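The Clanetti Wall Map of Lake Pilereo and the Mudgway Valley
Printed to order by Semalia Maps

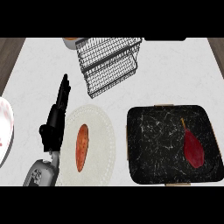

About the map

If you have ever stood on the old ferry landing at Mudgway and tried to picture the valley before the water came up, you already know why we made this map. The Clanetti is a large wall map of Lake Pilereo and the country around it, drawn so that the present shoreline and the older valley floor can be read together on one sheet. The lake is laid down in a thin blue wash, and underneath it (you do have to lean in a little, which we think is half the pleasure) run the wagon road, the creek beds, the orchards and the first townsite of Mudgway, all of them where the early survey sheets put them.

It is named for the Clanetti Grade, the long switchback road that brought freight wagons down to the river for most of the 1800s. Visitors drive across the top of it on their way to the marina without ever knowing it's there. On the map you can follow it from the ridge right down to the bottom of the lake, with the water stops, the toll gate and the blacksmith's place marked along the way.

What it shows

We started out meaning to draw a fairly simple lake map, with the coves and the boat ramps and not much else, and then people began bringing us things. Family letters, a hand-drawn plan of the cannery, a school atlas with pencil all over the margins. The finished sheet carries more than 200 place names, and a good many of those have dropped out of use altogether. Where a creek or a hill has gone by several names, we give the one on today's signs in upright letters and the older ones in italics beside it. Where two sources disagreed about a spelling, we kept both. There was a fair amount of arguing over that at the shop, and we're still not finished with it!

The hills are shaded by hand with a contour line every 50 feet, above the water and below it, so the drowned valley has the same depth and shape as the dry land around it. Hiking trails and campgrounds are shown as they stand now. Please don't use the map for steering a boat, though. The lake level moves up and down a great deal over a year, and by August there are gravel bars showing in the north arm that our tidy blue shoreline knows nothing about.

Paper and printing

The map is printed on heavy, uncoated cotton paper with a soft, slightly warm surface. We tried a brighter white and the brown of the hills looked muddy on it, so we went back. The inks are pigment inks, which hold up well to ordinary daylight, but we'd still keep it off a wall that gets full sun all afternoon. There is a generous blank margin on all four sides so your framer has something to work with.

Each printing is a run of 800 sheets. Small corrections go in between runs, and the run number is in the bottom left corner, just under the scale bar. If you bought one of the earliest sheets, you'll find Pilereo Springs on the wrong side of the creek. Hang on to it, we rather like those.

Specifications

Title: The Clanetti Wall Map
Area covered: Lake Pilereo, the Mudgway Valley and the surrounding ridges
Paper: heavy uncoated cotton, warm white
Ink: pigment
Contour interval: 50 feet
Finish: flat sheet, unframed
Included: printed map, index of place names, short booklet on the Clanetti Grade
Price: $125

Shipping and care

Maps are rolled, never folded, wrapped in tissue and sent in a stiff tube. When yours arrives, let it sit in the room overnight before you open it, especially in cold weather. Then unroll it face up on a clean table, put a book on each corner and leave it a day to relax. Clean, dry hands are fine. A soft brush will take off dust, but keep damp cloths away from it, as uncoated paper marks very easily.

If the tube arrives crushed or the sheet has a crease in it, write to us and we'll send another. We don't need the damaged one back. Quite a few have gone to classrooms, where a crease across the south arm doesn't bother anybody.

Classroom and visitor center copies

Schools, libraries and visitor centers can order the same map laminated, with the index printed on the back in larger type. Tell us in the order notes which kind of place you are and where the map will hang, and we'll write back with a price and a shipping date.

Corrections and additions

We are always glad to hear from families who lived in the valley. If your people had a ranch, a store or even a favorite swimming hole that we've missed, send a note with whatever you have, and please send copies and keep the originals safe at home. The next printing is being drawn up now, and there's still plenty of room along the east shore.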